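Hand-held gripper demonstrations at Dornarside: frequently asked questions
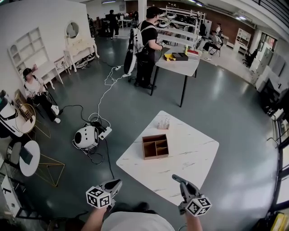 Rozália Polák objects that a demonstration without the robot present teaches the robot nothing about its own arm. Her point is fair as far as reach goes, and it is dealt with under the third question.

What does the operator do?
Holds one gripper in each hand and carries out the task at normal speed, or a little under. Each gripper has a printed marker cube near its base, used to recover its position.

Do both hands have to be used?
Only if the task sheet says so. An idle gripper should still be kept in view with its markers uncovered.

How is arm reach handled?
Recorded paths are checked against the arm model before training. Any path the arm can't follow is dropped. In the February set, 52 of 522 demonstrations went this way.

When is remote control used instead?
For tasks where contact force matters, and for corrections to a policy that already runs. It is slower per demonstration and needs the Garnitz controller.

How many demonstrations does a task need?
Sorting tasks at Rorham settled at 3000. Simpler placing tasks need fewer.

Should failed attempts be deleted?
No. Mark them as failed and carry on. A dropped part that is picked up again counts as one attempt.

Does glare affect tracking?
Yes. Tilt the cube away from the light source and repeat the calibration.

Comments (3)

Kvido Zelenák
Is calibration per session or per operator?

Triệu support
Per session, and again after any change of gripper jaw.

Kvido Zelenák
Thanks. We had 9 bad runs after a jaw swap, so that fits.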